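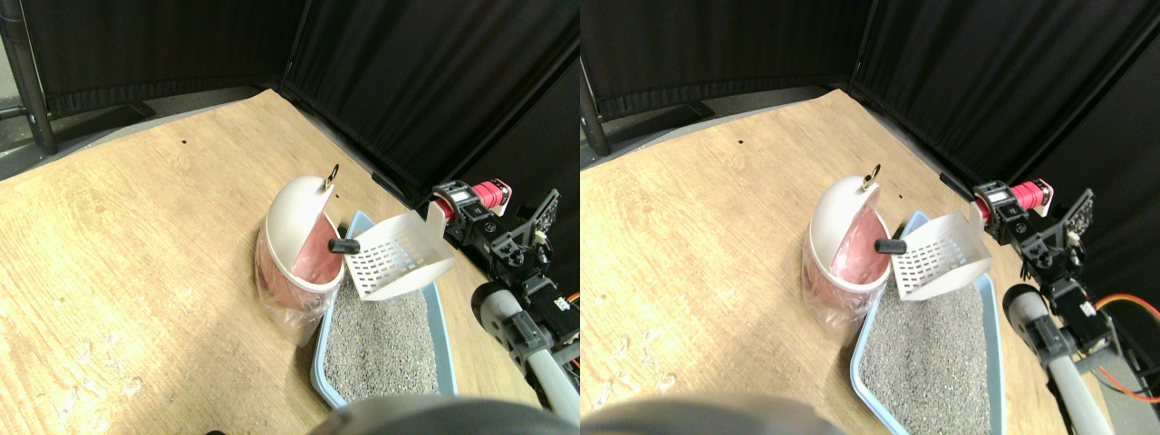

How often do TV dramas at Nellport's local station use guest stars?
Most of them use at least one guest in every season, and a few use one almost every week.

Our group looked at three hour-long series shown on the Nellport channel: Kelley, Hulme and Menlow. We went through the cast lists for 324 episodes and wrote down each actor who was billed as a guest. An actor had to have a speaking part to be included. People playing themselves were left out.

Of the 324 episodes, 160 had a billed guest star and 194 had a new recurring character. Some episodes had both, so the two groups overlap.
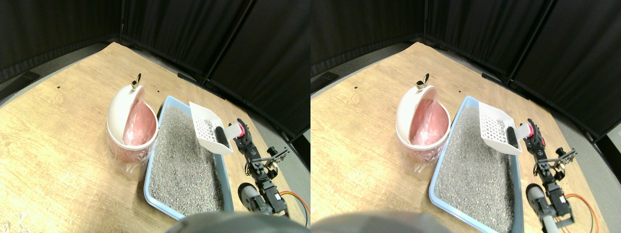
Kelley used guests mainly in season openers and finales. Hulme is a hospital show, so its guests were usually patients who left after one episode. Menlow was harder to sort. It had 9 actors who were first billed as guests and later moved to the main cast, and we kept them as guests only for the episodes before the change.

We also checked the month of first broadcast. November had the most guest episodes for Kelley and Menlow. Hulme showed no clear pattern by month.
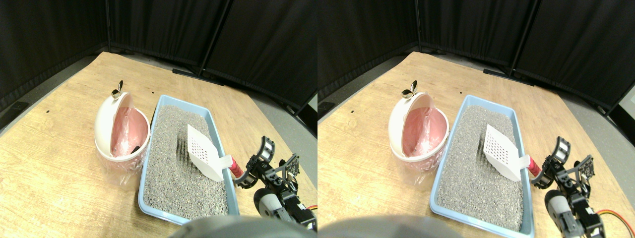

Divina Buenaventura wrote in her comments on our draft that billing is partly a contract matter, and that a small part can be listed above a large one. She asked us to compare screen time as well. We did this for the first season of Hulme only, and the order of the names did not match the minutes on screen in most episodes.

The episode table was last corrected on August 27, 2021.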